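# Unit 4: Receiving and Sorting Donated Goods After a Disaster

Course handout, Community Relief Operations
Instructor: Izzati Tuhumury
Read before the session on Saturday, March 12, 2022.

## 4.1 Scope of this unit

Units 1 through 3 dealt with the first days after a storm or flood: shelter, drinking water, and contact with families who have left their homes. This unit covers what arrives next. Within a short time of a disaster being reported, donated goods begin to reach the affected area, often without notice and in mixed loads. Students are expected to know how a receiving site is set up, how goods are graded, and how the site reports to the agencies it serves.

Cash donations are treated separately in Unit 5. Students should keep in mind, however, that the two subjects overlap. A relief fund can buy exactly what a household needs, in the right size, from a store that is itself trying to reopen. Donated goods can seldom do this. Public appeals should therefore state plainly whether goods are wanted at all, and which kinds.

## 4.2 Terms used

**Solicited goods** are items requested by a relief agency in a published list.

**Unsolicited goods** are items sent without a request. They may still be useful, but they carry costs for unloading, storage, and disposal.

**Grade A** goods are clean, complete, and ready to hand out. **Grade B** goods need washing or minor repair. **Grade C** goods cannot be distributed and go to textile recycling or to waste.

**Receiving site** means the building where loads are opened and graded. It is kept apart from the **distribution point**, where families collect goods. Combining the two is a common error and leads to crowding at the loading door.

## 4.3 Case: the Atard receiving site

The Atard site was opened in December after river flooding damaged homes in the lower part of the district. It operated in a former furniture warehouse lent by the Chong company and was managed by Michalis Chatzigeorgiou, whose written account is the source for this section.

The site received 938 bags and boxes of clothing before intake was closed. Of these, 200 had been solicited. The rest came from private collections, workplaces, and sports clubs in neighboring districts. Labels were missing from many of the bags, and winter coats, bedding, toys, and kitchen goods were often packed together.

Mr. Chatzigeorgiou reports that the first decision of real value was to stop opening bags at the door. Loads were weighed, given a number, and moved to a holding area. Only then were they opened, one load to a table, so that an infested or contaminated bag could be traced and isolated. The second decision was to publish a shorter list of needs. The revised list asked for blankets, adult rain boots, and new underwear in sealed packs, and stated that other clothing could no longer be accepted.
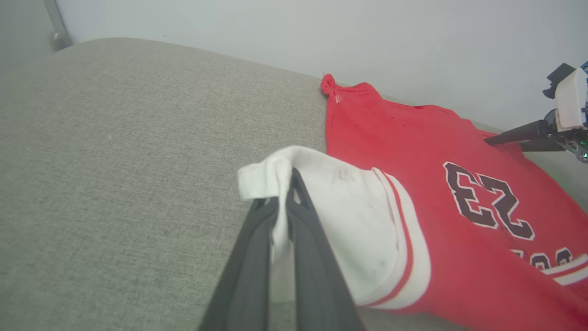 Grading at Atard was done by pairs of sorters working from a single written standard. Each garment was laid out flat, and the seams, fastenings, and edges were checked before the body of the item. Edges show wear and staining sooner than most other parts. On a red basketball jersey with white ribbed trim, for instance, the trim should be taken up and inspected along its length, as dirt and faded dye from the red cloth are easier to see on white. Sportswear was graded by the same rules as other clothing and was not set aside as a separate class. Where the two sorters disagreed, the lower grade was recorded.

## 4.4 Records

Every load requires a record, even when the load is rejected. The minimum entry consists of:

- load number and time of arrival
- name of donor or collecting group, if given
- weight
- result of grading, by share of A, B, and C
- destination and name of the person releasing the goods

The Atard site kept its records on paper for the first week and later moved them to Trivix, a stock program already in use at the warehouse. The change was made overnight, and the two sets of numbers did not match for several days. Students should note the lesson: if a site intends to use software, the paper form should carry the same fields in the same order from the start.

Records are also owed to donors. A group that has collected goods in good faith is entitled to know what became of them. At Atard a short letter was sent to each named group – including those whose goods had been refused – and several of those groups later gave money to the district fund.

## 4.5 Staffing and safety

A sorting shift should not exceed 3 hours without a meal break. Gloves are required at all tables, and masks are required when goods have been stored in damp conditions. Sharp objects are found in pockets more often than new sorters expect, and pockets must be pressed from the outside before a hand is placed inside.

Persons who have lost their own homes may ask to work at the site. They should be welcomed on the same terms as others and should not be assigned to tables handling goods from their own street.

The Oteo transport office, which moved graded goods to the distribution points, limited each pallet to some 80 boxes of the small standard size. Pallets built higher than this were returned. Stacking limits of this kind must be agreed with the carrier before the first truck is loaded.

## 4.6 Preparation for the session

1. Read sections 4.2 and 4.4 closely. The terms will be used without further explanation.
2. Draft a public notice, no longer than one page, that closes intake of clothing and directs donors to a relief fund. The tone should be courteous and the instruction clear.
3. Draw a floor plan for a receiving site with one loading door. Mark the holding area, the grading tables, and the route by which Grade C goods leave the building.

Written work is to be handed to Ms. Tuhumury at the start of the session. Late work will be accepted only by prior arrangement.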